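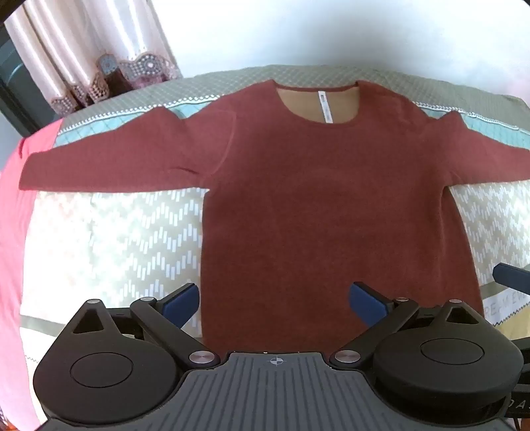

그림 1. 침대 위에 펼쳐 놓은 붉은 벽돌색 긴소매 스웨터

의생활 탐구 프로젝트 보고서
옷장 속 니트는 얼마나 오래 입을 수 있을까
제출일: 2026년 1월 16일

1. 주제를 고른 까닭

지난 10월, 날이 갑자기 쌀쌀해져서 상자에 넣어 둔 겨울옷을 꺼내다가 할머니께서 물려주신 니트 조끼에 작은 구멍이 난 것을 보았습니다. 버리기에는 정이 너무 많이 든 옷이라 한참을 들고 앉아 있었는데, 할머니께서는 전화로 웃으시면서 그 정도는 구멍 축에도 못 든다고 하셨습니다. 그 말씀이 어쩐지 오래 남아서 우리 모둠 친구들에게 이야기했더니 다들 집에 비슷한 옷이 한 벌씩은 있다고 했고, 그렇게 이번 학기 주제가 정해졌습니다.

2. 조사 방법

우리는 학교 누리집으로 설문지를 700부 돌렸고, 그중 답이 돌아온 것을 모아 읽었습니다. 학생뿐 아니라 부모님과 선생님께서도 써 주셔서 생각보다 읽을거리가 많았습니다. 설문에 적힌 니트는 모두 919벌이었습니다. 한 벌 한 벌마다 산 해, 세탁하는 방법, 지금도 입는지를 표에 옮겼는데, 이 작업이 가장 오래 걸렸습니다. 글씨를 알아보기 어려운 답은 둘이서 번갈아 읽고 의견이 같을 때만 표에 넣었습니다.

면담은 동네 수선집 '콜란스'에서 했습니다. 교환 교사로 와 계신 에일리드 게디스(Eilidh Geddes) 선생님께서도 고향에서 배우신 짜깁기 방법을 점심시간마다 보여 주셨습니다. 바늘을 잡는 법부터 서툴렀던 저희를 끝까지 기다려 주셔서 지금도 감사한 마음입니다.

3. 알게 된 점

옷을 그만 입게 된 까닭으로는 줄어들었다는 답이 가장 많았고, 보풀이 생겼다는 답이 그다음이었습니다. 구멍 때문이라는 답은 우리가 예상한 것보다 훨씬 적었습니다. 줄어든 옷의 주인들은 대부분 세탁 표시를 읽지 않았다고 적었는데, 사실 저도 이 프로젝트를 하기 전까지는 그 작은 천 조각을 가위로 잘라 버리곤 했습니다.

콜란스 사장님께서는 니트를 옷걸이에 걸지 말고 접어서 두라고 여러 번 강조하셨습니다. 어깨가 한번 늘어나면 수선집에서도 되돌리기가 쉽지 않다고 합니다. 빨고 난 다음에는 수건에 눌러 물기를 빼고 평평하게 펴서 말리는 것이 좋다고도 하셨습니다.

4. 아쉬운 점과 느낀 점

설문에 소재를 묻는 칸을 넣지 않은 것이 두고두고 아쉽습니다. 양모와 아크릴은 관리법이 다른데 한 표에 섞여 버렸습니다. 다음에 이어서 할 후배들이 있다면 그 칸부터 꼭 만들어 주었으면 합니다.

할머니의 조끼는 제가 직접 기웠습니다. 실 색이 조금 달라서 가까이서 보면 표가 나지만, 할머니께서는 사진을 보시고 이만하면 시집보내도 되겠다고 하셨습니다. 조끼를요.

관련 글
- 모둠 보고서: 교복 단추는 왜 두 번째가 먼저 떨어질까
- 천연 염색 체험 후기, 양파 껍질 편
- 헌 옷 나눔 장터 준비 일지
- 손바느질 기초 자료 모음
- 지난 학기 의생활 탐구 우수 보고서 목록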